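Bin & Block Packers wanted - Plestico, Mahawong site
Posted August 5, 2020

Packing / Light Warehouse
Part time and full time
Start: soon as you can

We need packers. 5 of them, for the Esa line. Esa is our long block set, the one schools and day cares buy, and we are behind on orders. School orders came in late this year and all at once. Right now 3,979 sets on the book and not enough hands on the tables.

What the job is

Blocks come to you in open metal bins. Colors mixed. You empty the bin, sort by color and length, look each block over, and box it up. Then the next bin. Thats the bulk of it.

The reds come in more than one length and this is where new people slip. A short red in a long red slot will go in just fine and you won't hear about it until a teacher calls us. Check against the length strip taped at your station. Every block, even when you think you know.

Light blues are easier to spot but they show every scuff. Scuffed ones go in the seconds tray. Small marks on the underside are OK, marks on the top face are not. If you can't decide, seconds.

Bins have to be EMPTY before they go back on the rack. Look in the corners. Blocks lie flat along the bottom and one gets left behind more often than you'd think, then the count on the next set is off and somebody spends their break hunting. Run your hand along the floor of the bin, gloves on.

Some days you will be on returns instead. Same thing backwards: open the box, check the set, wipe down, good ones back in a bin and the rest written up. Returns is slower and dustier. We rotate it so no one is stuck there all week.

Hours

Day shift or evening shift, tell us which you want. Part time is 23 hours a week. Full time we'll talk about on the phone. Overtime likely through the fall, not required. Job runs to the end of February with a good chance of staying on, several of the people packing now started as seasonal.

Pay

19 dollars an hour, both shifts. Paid weekly. Paid training, first two days. Gloves and masks provided, we ask that you wear the mask the whole shift except on break. Stations are spaced out.

You should be

- 18 or over
- OK standing most of the shift (stools at some stations, ask)
- able to lift a full bin with a partner
- able to tell the colors apart reliably, please be upfront on this one, there is other work here we can offer
- on time. Really.

Don't need experience. Don't need a resume either, a few lines is fine. Warehouse or grocery stocking is a plus, so is anything where you had to count stuff and get it right.

Not a great fit if you need your phone on you. Phones stay in the lockers, lockers are free, bring your own lock.

Getting here

Mahawong site, back entrance off the loading side. Front door is offices only and they will just send you around. Free parking. The bus stops at the bottom of the hill and it's a bit of a walk up, leave time for it in the winter.

Closed shoes. No open toes, no sandals, you'll be sent home. Long hair tied back. The building is cool in the mornings even in August so bring a layer.

How to apply

Stop by the back entrance between shifts and ask for an application, or fill in the short form on our jobs page. Put "Esa packing" at the top so it doesn't land with the office applications. Tell us:

- your name and best number
- day or evening
- part time or full time
- earliest start date
- any dates you already know you can't work

If you applied through Plereo last season you're still in the system, just send a line that you are interested and which shift. No need to do the whole form over agian. Plereo is not handling the hiring this time, its all direct through us.

We call people in the order they come in. Short visit first, you'll see the tables and try one bin, takes half an hour or so, then we let you know the same day. Ad stays up until the spots are filled.

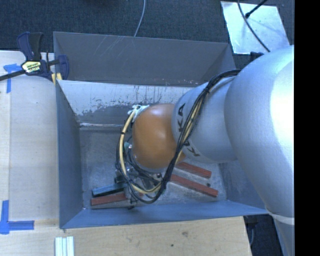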